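Sodlow Street Swap Shed, minutes, 11/24/23

Hi all, Elli Koskela here, taking notes again because I had the only pen (bring pens, people!). We started a little late since the heater needed coaxing, and then we got right into it.

1. August minutes
Approved. Drahomíra Jurčo pointed out that I had spelled her name two different ways, so I've fixed both.

2. Money
We have $1598 in the account, and $900 of that is already promised for rent through spring. Drahomíra would like us to keep $100 back for the phone and the door lock, and everybody was fine with that. I asked if we could get a new kettle. We can, if it's a cheap one!

3. Winter coat day
Last year we gave out 118 coats and ran out of kids' sizes before lunch. This time I'd love to put the kids' rack by the door and save a few for the afternoon. Sokol, the cleaners on the corner, will wash up to 100 coats for free, which is so nice of them. I'm writing the thank-you card, and please come sign it.

4. Sign-up sheet
We talked for way too long about moving it to Meveo. I like it, Drahomíra finds it fussy, and two people couldn't log in. Paper stays on the wall until the next meeting.

5. Odds and ends bin
Small stuff goes in loose and gets sorted at closing. No batteries, no paint, no open glue. I'll print the list in bigger letters.
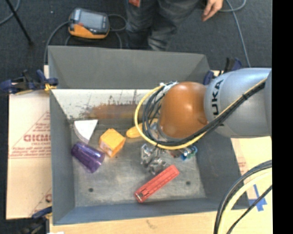
6. Next meeting
Same place, same time. Drahomíra is bringing soup, and I still owe everyone a pie.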